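Workshop > Notebooks > Humanoid build > Grocery bench
4 min read

Wed 22 April

In by nine, Ida already there. Plan for the day was to get the grocery run repeating with the new wrist firmware and leave the legs alone. The legs got left alone.

Firmware first. The Flomum wrist boards would not take the update over the shared hub, same trouble as last time. Plugged straight into the laptop and both went through. Whoever uses the hub next: leave the wrists off it. I have put tape over the port we used to use.

Zeroed both arms by hand against the printed jig. Left was fine. Right shoulder came up off by more than I like, so I pulled the cover and found one of the set screws backed out again. Thread lock this time, the blue one from Réjean's drawer. Tube is nearly empty and I wrote it on the board.

Hand settings at the start: finger closing speed at half, current limit on both thumbs at 402. Ida wants the limit in the config file with a comment next to it so we stop finding it in three places. Agreed, and she did it before lunch.

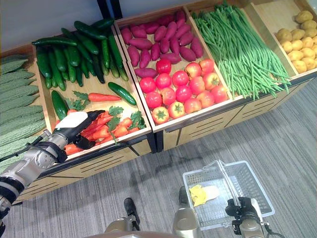 Grasp planning is still the weak part. The planner likes single round things with space on every side and it gets poor as soon as the target is a bundle. It wants one center and one width, and a bunch has neither. For the carrots we gave up on the center of the bunch and set the approach from the left, palm down, fingers around the stems. Basket stays in the left gripper the whole time, which takes load off the planning but eats into how far the body can turn. The bins run away from us at a diagonal, so the reach to the tomatoes is a different problem from the reach to the yellow potatoes at the far end, and one fixed stance will not cover both. Rainer says two stances. I think two stances and a short step between them, but that means legs.

Detector notes, same session. Cucumbers on the pile get merged into one long blob. A loose one in front is picked out without trouble. Green beans I have taken off the list until Hannelore has retrained on bundles. Bitter melons get labeled as cucumbers often enough that I want a separate class and not a lower threshold. She has 2,000 labeled crops and wants 3,000 before she runs it again. Anyone with a spare hour can label, the tool is on the old workstation, login is on the card.

Cable: the one from the left gripper needs a clip at the forearm. It hangs low enough that I don't want the feet moving under it. Printed two clips in the leftover PETG, the first too tight, the second OK after filing. Model is in the shared folder under Seidel brackets, wrong folder, will move it.

Lunch. Elfriede dropped off the bearings for the hip and took the Ustus power supply for her own bench. It is to come back by Friday.

Afternoon was table work. The job is to bring the right hand in over a basket, stop, open, and come back out without touching the rim.

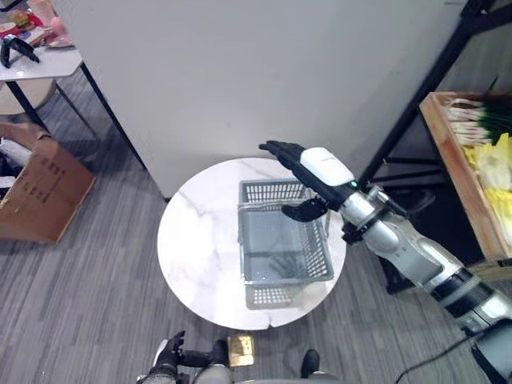 Photo: Gostitel bench log

The height offset over the rim is what I kept changing. With the thumb curled down the hand is deeper than the model says it is, because the collision shape we use is a plain box made for the flat hand. On the approach the fingers are clear and the thumb is already hanging down over the inside of the basket. Raised the stop height, then swapped in a second box just for the thumb. Better on screen. Planning takes longer with the extra shape, though not enough to bother me.

The mesh sides are hard on the depth sensor too. It reads through the lattice to the marble and puts the wall of the basket in the wrong place. Ida's fix is to stop trusting depth for the sides, fit a rectangle to the top rim and fill in the walls from the known size. She has it half written. Until then we type in the rim height – 2 settings, one for each basket. The clear one is worse and I did not try it on the table today.

Also moved the stop button lead so it reaches this side of the room. It is the long gray one. Please don't coil it back up.

To do:
- order thread lock
- finish rim fit (Ida)
- second stance for the far bins, no stepping yet (Rainer, me)
- bitter melon class (Hannelore)
- second clip on the right arm cable, same part
- move the clip model out of Seidel brackets
- ask Réjean if the August date for the open workshop is fixed, as the hip has to be back together for it

Batteries on charge at ten to six, both packs. Arms parked, main switch off.

3 comments · 2 shares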